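Reproofing an old rain jacket, or buying a new one?

fernline
Posted 28th November

Good evening to all. I have a rain jacket from Sultex which I bought when I moved to this country, and for many years it was an excellent jacket. In the last season it has stopped to be waterproof on the shoulders. The water doesn't make drops any more, it makes a dark patch, and after the walk to the Manninen hut my shirt was wet from the collar down to the elbows.

I have read the label many times. It says to wash warm and to avoid softener. I did use softener, I must confess, because in my home country my mother used it for everything and I did not think about it. Is the jacket finished? I would prefer to repair it. It has a good colour and the pockets are in the correct place for me.

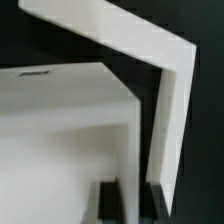

Sillard Valley Walking Club – Clothing and Gear board

More details, as I think you will ask. The jacket weighs 745 grams on my kitchen scale, so it is one of the heavier ones, with a thin lining like a net. The tapes on the inside seams are still flat, except near the hood, where one has lifted at the end for the length of my thumb. The zip is fine. There are no holes that I can find.

kettle_on

The softener is your problem, or most of it. It leaves a film on the outside and the rain likes to sit on that film. Wash it with a soap made for outdoor clothes, then do one more cycle with no soap at all. After that hang it up and throw a cup of water at the shoulder. If it beads, you are finished and it cost you almost nothing.

Please clean the drawer of the machine before you start. Mine had a blue jelly in the corner that I had never noticed.

northbank

I don't agree that it's only the softener. When the seam tape is lifting, the jacket is getting old, and the membrane inside is probably tired as well. You can wash it ten times and still be wet at the elbows. I spent a whole spring trying to save a jacket like that and in the end I bought another one in April, when the shops wanted to be rid of the winter stock.

fernline

Thank you both. northbank, how did you know that it was the membrane and not the outside fabric? To me they both feel just like "wet".

northbank

Look at the inside of the sleeve in good light. Mine had small bubbles, and near the cuff it was peeling in white flakes. If you have flakes, don't spend money on it. If it's smooth, then kettle_on may be right, and I will say so here.

saltmarsh2

I would like to add that a jacket can feel wet inside when no rain has come through. If you walk uphill quickly you sweat, and when the outer fabric is soaked the sweat has no way out. The climb to the Manninen hut is steep in the last part. I'm always wet there, even in dry weather.

fernline

I looked beside the window this morning. The inside is smooth, no bubbles and no flakes. There is a grey line around the collar, but I believe that is from my neck. So I will try to wash it, and if the cup of water test is bad I will buy the proofing product.
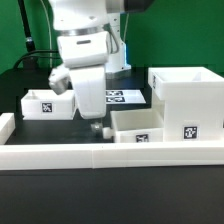

Should I use the spray or the kind you pour into the washing machine?

The spray is the better choice for a jacket with a lining, as the wash-in kind treats the inside too and the net can stop taking up moisture. For a plain jacket without lining, either of them will do the job.

kettle_on

I know that answer is from the old guide at the top of this board, and I still think it is too strict. I have used the wash-in kind on a lined jacket for years and I never felt a difference. It's also more even. With the spray I always miss the place under the arm.

longwayround

With spray you need to do it outside, or in a bathroom with the window open. Put the jacket on a hanger, close all the zips, spray it while it is still damp, wait 2 minutes and wipe off what is running down with a cloth. Then the dryer on low, if your label permits. The heat matters a lot. I did it without any heat the first time and was very disappointed.

Which size of bottle are you looking at? The outdoor shop in Hestura has the 1000 ml one, but that's for a family or a club. It will dry out under your sink.

fernline

I was looking at exactly that big bottle! The price for each millilitre is much lower. But you are right, I have only the one jacket and a pair of trousers.

saltmarsh2

Buy the big one and share it. People at the Sillard meetings ask for this all the time. I would take a part of it, and I can bring clean jars.

northbank

Please write on the jars what is in them. I don't want to sound like a teacher, but last year there was a jar of something at the hut and three people had three opinions about it.

fernline

I agree about the labels. I will write the name of the product and the date.

Now the result of the first step. I washed it with the special soap, then again with only water, and I dried it on low heat. The back and the sleeves are now making drops like when it was new. I was so pleased that I stood in the shower wearing it! The shoulders are better but not good. Where the straps of my backpack go, the water still enters the fabric after a short time.

kettle_on

That is a normal result. Straps rub the treatment off, and there's nothing left there for the heat to wake up again. Spray only those places, two light coats, and let it dry between them.

northbank

I said that I would say it, so: kettle_on was right about the softener. I keep my opinion about the tape near the hood. It will lift more.

longwayround

For the tape there's a seam glue in a small tube. Clean the place with alcohol, put a thin line, press it under a heavy book over night with baking paper in between. It can hold for up to 2 years if you don't fold the hood at that place. Don't iron it directly. I have an iron with a piece of seam tape on it as a souvenir.
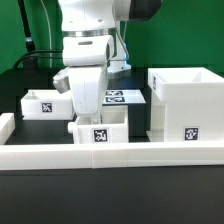
White arm, small open box, green backdrop

saltmarsh2

Can the glue be used on trousers also? Mine are leaking at the knee, on the left side, where I kneel down to take my gaiters off.

longwayround

If the leak is at the seam, then it can. In the middle of the fabric you need a patch. The round patches stay on better than the square ones, and if you have only square ones, cut the corners.

fernline

I have ordered the spray, the smaller bottle in the end, sorry saltmarsh2 – the big one was sold out in Hestura and I didn't want to wait. You can still try it on your knee if you bring the trousers to the next meeting. For the tube of glue I will go to the hardware shop first, they have one for tents and I think it's the same thing.

northbank

Tent glue is often for silicone fabric and it won't stick to your tape. Read the back of the packet before you pay.

fernline

I will read it. Thank you to everyone for the patience, and the softener is now under the sink for towels only.

kettle_on

Not for towels either, please. But that is for a different thread.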